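Ticket 2338
Subject: Seam puckering and needle cuts on coated upholstery fabric, booth backs
Opened by: Karine Paquette, Whitfield sewing floor
Assigned to: Alaric Ruiz-Ortega
Status: Pending customer confirmation
Material: Bruvura contract vinyl, knit backing, slate
Machine: walking foot lockstitch, station 2

Initial report (Paquette)
Top seam on the booth backs puckers along the welt. On three backs the vinyl has also started to split between stitch holes at the corners. Same pattern and same operator as the previous lot, which sewed without trouble. Thread is bonded polyester from the usual supplier. Tension was backed off before I opened this and the pucker did not change. Sample piece sent by interoffice mail.

Reply (Ruiz-Ortega)
Please confirm the following:
Needle size and point style
Stitches per inch, measured on the sewn seam and not read off the dial
Lot number on the roll tag
How the roll was stored before cutting

Reply (Paquette)
Needle is a size 22, cutting point. Measured 10 stitches per inch. The roll tag was thrown out with the core wrap, so I have no lot number. The roll stood on end by the dock door over a weekend in May, then went to the cutting table the same morning it was brought in.

Reply (Ruiz-Ortega)
Two separate problems, I think.

The splits are from perforation. A cutting point slices the coating and nicks the knit, and 10 per inch puts the holes too close together for this weight. Change to a round point, size 18 to start, and lengthen to 6 per inch. Do not backtack more than 2 stitches at the corners.

The pucker looks like uneven feed between the face panel and the welt. Check that the welt is cut on the same axis as the panel. Bruvura stretches more across the roll than along it. Rolls should also be laid flat and left in the shop overnight before cutting.

Internal note (Hollis Szabo)
Pulled the sample. Welt was cut cross-roll, panel was cut lengthwise. Backing yarns are cut through at the corner holes under the loupe. No coating defect found. Not a material claim at this point.

Reply (Paquette)
Round point and 6 per inch done. No splits on two test corners, folded and pulled by hand. Pucker is better but still there for the last few inches before the zipper. Welt has been recut lengthwise. Presser foot pressure is where it was.

Reply (Ruiz-Ortega)
Reduce foot pressure a half turn at a time and sew a scrap between each change. If the outer foot leaves a shine line on the vinyl, pressure is still too high. Also check for a burr on the inner foot.

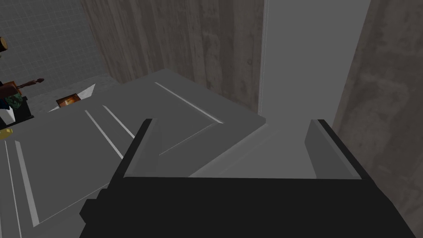 If the pucker remains after that, notch the welt flange at the zipper end, every half inch, and stop short of the stitch line. Do not steam the seam to relax it. Cletus Hutchins has a Joltelau welt foot in the 1/4 inch size that can go out on loan.

Reply (Paquette)
One full turn off the pressure and the shine line is gone. Small burr on the inner foot, polished out. Notched as described. Next back went through flat to the zipper. Will run the rest of the order before closing. Hold the loan foot for now.

Internal note (Szabo)
Vaughn Villanueva asked whether the three split backs can be patched from behind. Answer is no, replace the top panels. Yardage request for 80 inches entered under Rarna samples, no charge. Sewing notes for knit-backed vinyl need the point style added, the current sheet lists size only.

Leave open until the order ships.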